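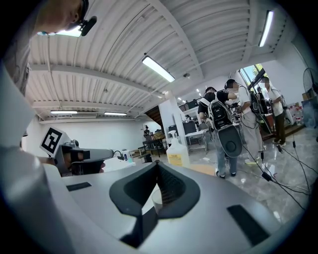
Tarmo Bite asked whether one person could record a two-handed job without a second person at the keyboard, and went on to say that his operators had given up on an earlier system after the first shift, when starting and stopping each take meant putting both tools down. The Plova Hand-Held Demonstration Set is intended for work of that kind. The operator performs the task with a gripper in each hand, and each take is started, stopped or discarded from the tools themselves.

Plova Hand-Held Demonstration Set
Supplied by Stolari. Page revised 17 February 2026.

Overview

The Plova set records manual tasks in a form that can be used to train a two-armed robot. No robot is required at the time of recording. The operator opens and closes the grippers by hand, and the set logs the position of each tool, the opening of its fingers and the view from its camera. Recordings may be made at a bench, in a storeroom or in any other indoor space where the task is normally carried out.

The set is offered to research groups, training organisations and manufacturers that have already chosen a robot and need demonstrations of their own tasks. Purchasers who wish to drive a robot directly during recording should see the Remote Control Option further down this page.

What is supplied

Two hand-held grippers, left and right
One set of printed marker cards, with spares
One head-mounted camera with adjustable band
One backpack recorder with harness
Two rechargeable batteries and a charger
Cables, colour-coded by side
Carrying case

Finger pads are a wearing part and are sold separately in packs of 100.

Specifications

Weight of each gripper: 640 g
Maximum finger opening: 97 mm
Weight of backpack recorder with battery: 3180 g
Storage: 1000 GB, removable
Recording time: more than four hours on a single battery
Operating conditions: indoor use only

Recording a task

Before the first take, the operator fits the harness and adjusts the shoulder straps so that the recorder sits clear of the hips. The grippers are then held together, fingers facing, until both report that they share a common starting position. This step is repeated whenever a battery is changed.

Each take should begin and end with the hands at rest. Operators are asked to work at an even pace and to keep the fingers of both grippers in view of the head-mounted camera where the task allows. A dropped item or a missed grasp need not end the take. Many purchasers keep such takes under a separate label, as they show how a person recovers from an error.

Several operators may record in the same room. Each set should be assigned its own channel beforehand, and the marker cards of one set should not be exchanged with those of another - the recorder will accept the wrong card but the logged positions will not be reliable.

Output

Recordings are saved as synchronised video with a position file for each hand. The Jakubowski export tool, included in the purchase price, trims takes, applies labels and converts the files for the robot in use. Faces may be blurred at export. This setting is on by default and can be locked by the account administrator.

Remote Control Option

With the Maramer control unit, the same two grippers can be used to steer a pair of robot arms. The arms follow the operator's hands at full or reduced scale, and the take is recorded from the robot's side as well as the operator's. The option suits tasks involving heat, sharp edges or loads that should not be handled directly. It must be installed by Stolari staff, and an emergency stop must be within the operator's reach at all times.

Care and service

Marker cards should be wiped with a dry cloth and replaced when scratched. Finger pads should be checked at the start of each working day. The harness is machine washable once the recorder and cables have been removed.

The set carries a two-year warranty on grippers and recorder. Batteries are covered for one year.

Ordering

Quotations are issued in writing and remain valid to the end of the month following issue. Demonstration sessions at the Stolari centre may be booked through the enquiries desk, and visitors are welcome to bring small items from their own workplace. Groups of more than six are asked to make arrangements in advance.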